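4.3 Übergabe zwischen den Armen einrichten

Die Übergabe wird im Planer Trevard als eigener Knoten angelegt. Voraussetzung ist eine gültige Kalibrierung beider Arme (Abschnitt 4.1).

1. Trevard starten und das Projekt der Zelle laden.
2. Unter »Koordination« den Modus »Übergabe« wählen. Beide Arme teilen sich nun einen Zeitplan.
3. Übergabepunkt über der hinteren Tischhälfte setzen, mittig zwischen den Schienen. Die Greifer müssen sich dort gegenüberstehen.

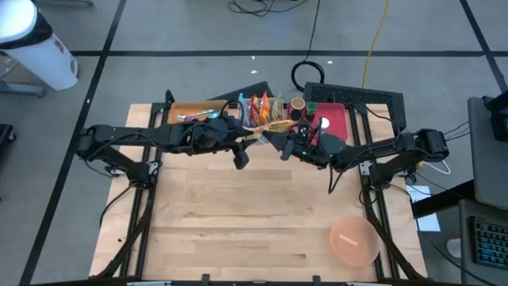
4. Überlappzeit eintragen. Voreingestellt sind 200 ms - in dieser Zeit halten beide Greifer das Objekt.
5. Knoten speichern und im Einzelschritt testen.

Vorsicht: Im Einzelschritt ist die Kollisionsprüfung zwischen den Armen nur aktiv, wenn »Paarprüfung« eingeschaltet ist.

4.4 Handgelenkkamera und Objektmaske

Die Maske trennt das gegriffene Objekt vom Hintergrund. Sie wird pro Arm gespeichert und nach jedem Fingerwechsel neu erstellt. Arnulfo Castaño pflegt die Vorlagen im Ordner »Jusby«. 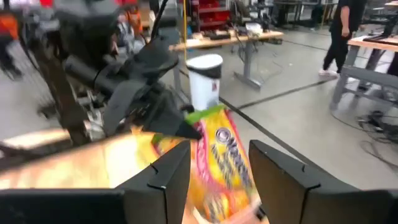

Trevard berechnet die Maske aus dem Livebild und verwirft Bereiche jenseits der eingestellten Tiefe. Der Tiefenfilter muss vor dem ersten Lauf gesetzt sein. Ohne ihn gelangen auch weiter entfernte Dinge in die Segmentierung, etwa der weiße Mülleimer mit dem schwarzen Deckel oder Personen neben der Zelle. Die Fingerbereiche am unteren Bildrand werden fest ausgeblendet.

1. »Maske neu« wählen und die Konturen beider Finger nachziehen.
2. Tiefenfilter auf die Tischkante begrenzen.
3. Schwelle für Bewegungsunschärfe auf Stufe 2 stellen. Unscharfe Bilder werden dann übersprungen, der Planer behält die letzte gültige Pose.

Hinweis: Meldet der Planer »Pose veraltet«, zuerst die Armgeschwindigkeit senken und danach die Schwelle ändern.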